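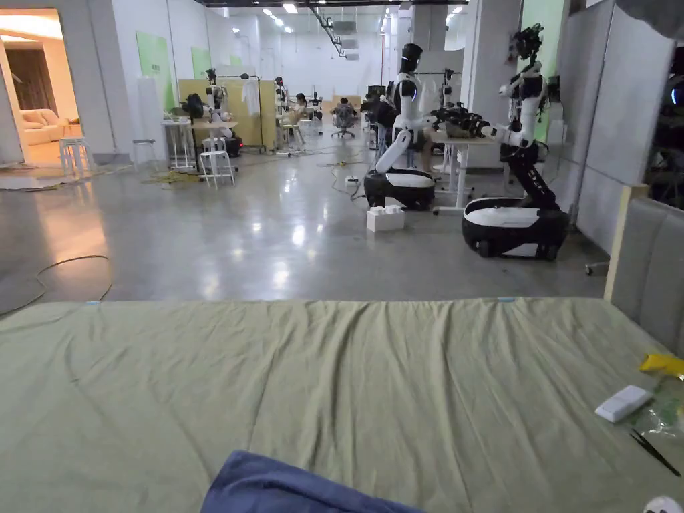
Custetti to Offer Bed Linen Repairs Starting in April

By Sihan Bai

February 16, 2024

Bedding retailer Custetti will start taking in worn sheets and duvet covers for repair this spring, the company said. The service opens in April at its store on Sorkura Street and will be run with Arilus, a sewing workshop two blocks away.

Customers will be able to bring in fitted sheets, flat sheets, pillowcases and duvet covers of any make. Arilus will replace elastic, patch small holes, resew seams and put in new buttons or zippers. Replacing the elastic on a fitted sheet will cost $6 per corner. Other jobs will be priced at the counter after the item has been looked over.

Linens must be washed and fully dry when they are dropped off. Down comforters, electric blankets and mattress pads will not be accepted. Neither will anything with mold or pet damage.

"We get the same question every week," said Jae-hoon Kang, who manages the store. "The elastic is gone at one corner and the rest of the sheet is good for years. Until now all we could tell people was to buy another one or find a tailor who would take it."

Few tailors will. Bed linen is bulky, it ties up a table for a long time, and most small shops make their money on hems and alterations. Arilus already repairs curtains and table linens for restaurants and has machines set up for long seams.

The workshop expects to handle up to 100 pieces a month at first. Items will be tagged at the store, taken over in batches and returned for pickup. Kang said customers should plan on a wait of two weeks, longer in early summer when the restaurants send their tablecloths in.

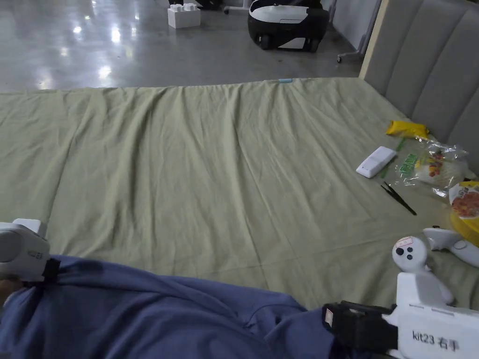

Sihan Bai

Custetti tried the idea on a small scale last fall. It invited people on its mailing list to send in fitted sheets and got back 55 of them. Most needed new elastic. A few had worn thin across the middle and were returned with a note saying they could not be saved.

Thin fabric is the main limit on what can be done. A patch sewn onto a weak area tends to pull away the next time the sheet is washed, and the hole that follows is bigger than the first one. Arilus will offer to cut such sheets down into pillowcases or crib sheets instead, at a price still to be set.

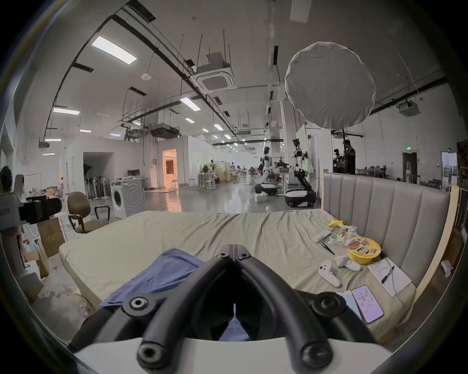
Thread will be matched as closely as possible from a range kept at the workshop. Customers who want a visible repair in a second color can ask for one – the charge is the same.

The store is paying for the startup out of an $800 grant from the Sandhu Fund, which supports small repair businesses in the neighborhood, and from its own budget. The grant covers tags, storage bins and the first order of elastic.

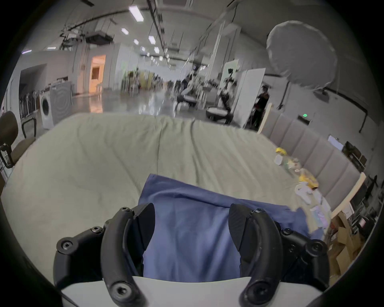

Kang said the store will look at the numbers after the summer and decide whether to add blankets and quilts. Quilts in particular take hand work, and Arilus has one person who does it.

Drop-off will be at the rear counter during regular store hours. No appointment is needed. Payment is due at pickup, and items left for more than six months will be donated.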